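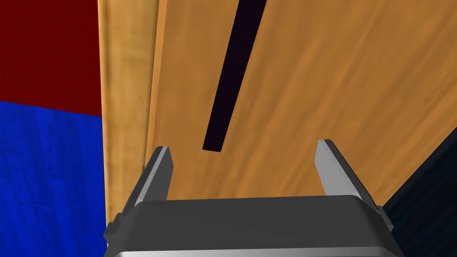
Home Contents Part Two Previous chapter Next chapter Index

Chapter 8
Comparing Grippers in Simulation

8.1 What a comparison is for

The earlier chapters dealt with a single arm and a single hand. We assumed that the gripper was already chosen and asked how to move it. In practice the choice of gripper often comes first, and it is often made badly. A team picks the hand it already owns, or the one with the strongest grip on the data sheet, and finds out months later that the fingers are too thick to go into a gap that the task requires.

This chapter sets out a method for comparing parallel-jaw grippers before any hardware is bought. The trials are run in a simulator, with the same arm, the same controller and the same starting positions for every hand. Only the gripper model changes. Where a result depends on friction or on the bending of a finger, we say so, as these are the quantities a simulator gets wrong most easily.

Two gripper models are used throughout. The Stilau has long, flat fingers and a wide body. The Drolonness has shorter fingers with a rounded pad, and its body is narrower by a third. Both are driven by the Kiều controller introduced in Chapter 5, and readers who skipped that chapter should go back to the section on force limits before trying the exercises.

8.2 Choosing the trials

A fair set of trials covers the work the gripper will be asked to do and leaves out the rest. For kitchen and workshop tasks we use the Gronisley set, which has 74 trials on doors, drawers, lids and loose objects. Each trial is repeated 200 times with small changes to the starting position of the hand. Fewer repeats can be used for a first look, but the ranking of two similar grippers may then change from one run to the next.

A trial is counted as a success if the target has moved by the required distance and the fingers have not passed the force limit. Partial movement is recorded in its own column. It should never be added to the successes, even when the totals look thin.

8.3 The wrist camera

Most of the trials use a camera fixed behind the gripper and looking out over the fingers. The view is useful at close range and poor for everything else. As the hand nears a large flat surface, the surface fills the picture and the controller loses the edges it was using to judge its position.

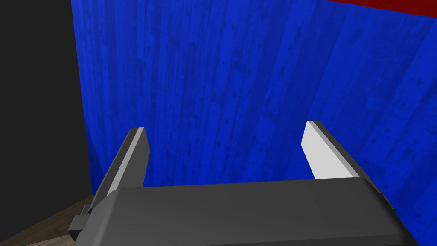 Position error in the last few centimetres of an approach has two main sources, and they should be measured separately. The first is the calibration between camera and hand, which stays the same for all trials with a given gripper. The second is the shortage of features in view, which changes with the target. With the fingers open and a blue wood-grain surface filling the space between them, the controller has knots and streaks to follow but very little that tells it where the panel ends. The strip of red along the top right is a better cue, as it marks a boundary. A controller that relies on texture alone may report a steady position and still be wrong about which part of the panel it faces.

The body of the gripper also matters. A wide housing hides the bottom of the picture, and the hidden part grows as the camera is moved closer to the wrist. When two grippers are compared with the camera in one fixed place, the wider one is at a disadvantage that has nothing to do with its fingers. There are 2 ways to deal with this. The camera can be moved so that each gripper hides the same share of the picture, or the trials can be run a second time with the true position of the target supplied to the controller. We prefer the second. It separates the gripper from the vision system and takes little extra computing time.

8.4 Before you begin

Check that both gripper models use the same units for force and that the finger meshes are closed. An open mesh will sometimes let a finger pass through a thin edge without registering contact. Set the opening width at the start of each trial explicitly, and record it with the results.

Shares 8 Comments 2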